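Open day at the Brokeo hall in Pistau
Aug 29, 2026

Brokeo opened its training hall in Pistau to visitors for one afternoon, and I went because the company I buy parts from, Çetinkaya, had passes left over. It was my first time inside a place where robots are taught household work. The hall is on the ground floor of a former textile building, a short walk from the bus stop. Parking is behind the building and was full by the time I got there.

At the front desk you signed a form, got a paper badge, and were told to keep your phone in your pocket in the recording area. Coffee was free. The sandwiches were not, and the line for them was longer than the line for the demonstration.

The tour began with a talk in a side room. It ran longer than planned and had too many slides. The main point was that most of the arms Brokeo works with do not learn from written instructions. They learn from recordings of people doing the same task many times over. The company said it had 1,754 finished recordings of table tasks when the doors opened that day, and that it throws out any in which the person dropped something or stopped partway. A man near me asked what a single recording costs to make. He was told that depends on the task, and he wrote that down anyway.

After the talk we were split into groups of 9. My group went first to the arm cell, where an arm behind a clear screen moved cups from a tray to a shelf. It was slow. It missed the handle twice, went back, and got it on the next try. The guide let it run without stepping in, and I was glad to see that. The second cell had an arm sorting cutlery, but it was switched off for a cable repair and we only heard about it.

The part I had come for was the hand-held equipment. Brokeo uses a system called Eketti, in which a person holds a gripper in each hand and does the task directly, with no arm involved. The recordings are then used to train an arm that carries the same kind of fingers. We were allowed to try a pair that was not connected to anything. They are heavier than I thought they would be, and my wrists were tired after a few minutes of moving sponges between two bowls. You close the fingers with a squeeze, and the hard part is judging how far the tips are from the object. I knocked over one bowl. A girl in the next group did the whole task without a mistake and was asked if she wanted a summer job.

We also got a look at how the tasks are chosen. A sheet on the wall listed them by room: kitchen, desk, laundry, hallway. Each one had a short name and a column for how often it had failed in testing. Folding towels had the worst number by a wide margin. The guide said new laundry tasks would be added in December, along with longer ones that go on for several minutes.

The last stop was a question period, and most of it was about jobs and safety. The answers on safety were clear. The answers on jobs were general, and I did not learn much from them.

If you plan to go to the next one, wear shoes you can stand in, since there are very few seats for visitors. The tour takes 2 hours with the talk. Buses back to the center run until early evening.

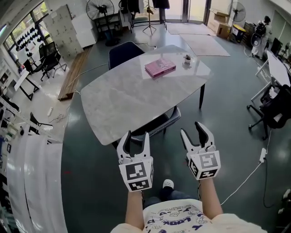

The grippers are simpler than I had pictured before the visit. I had expected something close to a metal hand with joints, and the guide spent a good while on why two fingers are enough for most table work. Each one has a pair of curved white fingers with black rubber pads on the inside, and the base is a white cube with black-and-white square patterns on its faces, a different pattern on the left than on the right. I asked if the patterns could be made smaller, and the guide said they had tried it and gone back to the larger size. Spare pads are kept in a drawer by the door, and visitors could take a worn one home. Mine is on my desk.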